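Collecting bedroom tidying demonstrations with a hand-held gripper: working tips

The notes below apply to home collection with a two-finger hand-held gripper and a wrist-height wide-angle camera. They assume the operator has already passed calibration and has a task card. Beds are treated separately from tables and counters, as the surface is soft and most of the rejected takes come from it.

Before the first take

Charge everything the night before. A full shift in one room produces up to 600 short takes, and a battery swap in the middle of a block means repeating the calibration sweep.

Set the room lights once and leave them. Cove lighting and ceiling spots can stay on together, provided the combination does not change within a block. Curtains stay either open or shut for the whole block. Blocks started after 4 p.m. should be done with curtains shut.

Wipe the lens with a dry cloth. Fingerprints near the edge of a wide lens are hard to see on the preview and easy to see in the data.

Check the finger bolts by hand. Any play at the pivot shows up as a mismatch between commanded width and recorded width, and the take is discarded at intake.

Working on the bed

Leave the sheet as it is. Wrinkles are wanted. A sheet pulled flat before each take teaches the policy a surface it will seldom meet in a lived-in room. Re-rumple by hand every ten takes or so.

Mix the object types. A useful bed set has one large cloth item, one or two light paper items, something small in a wrapper, and something rigid and flat such as a phone. Cables are allowed and should be left attached in part of the set. Move the items between takes, including the ones that are not the target.

Approach cloth from above with the fingers open, close on a fold, and lift straight up before moving sideways. Dragging is a separate task label. Paper tissues need a slower close; at normal speed the fingers push the tissue away.

For phones, grip across the short side. Keep the fingertips off the screen edge. If the mattress gives way under the fingers, finish the attempt and mark it as a failure. Failed grasps are kept up to a limit of 100 per home. 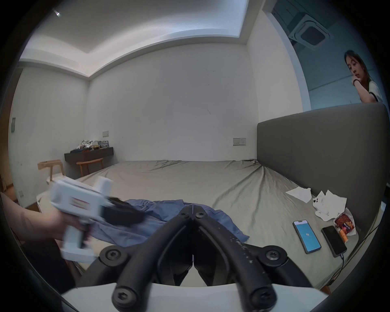 Olley wrote in from a two-person setup to say that the second tool is the harder half. Both operators tend to start their reach at the same moment, and the takes where one waits for the other come out cleaner in replay. The suggestion was to agree on a leading hand per block and write it on the task card. We have adopted this for all paired work.

Speed also needs attention in paired takes. A fast swing blurs the tool, and position tracking degrades along with it. Move at the pace of someone putting away crockery. Pause for one second at the start and one at the end of each take, with the fingers still.

People in the home may come and go. Ask them not to hand objects to the operator, and log their presence with the bystander flag. Consent forms for everyone in the household must be uploaded before the block, including for those who do not plan to be in the room.

Labels and upload

Use the short verb list only: pick, place, fold, drag, hand over. Free text goes in the notes field and is read by a person, so keep it brief.

Name the surface by type ("bed", "desk", "stool"), without the color. Color tags are added later.

The Fladberg intake script accepts a block only when every take is longer than three seconds and shorter than 60. Split long tidying sequences at the point where both grippers are empty. Blocks rejected with code 942 have a clock offset between the two tools; resync and upload again, there is no need to re-record.

Blocks for the Woldegiorgis fold set go in their own folder. Uploads close at noon on Wednesday.

14 comments | 31 shares

Contact Skorkitz | Copyright Skorkitz, all rights reserved | Back to top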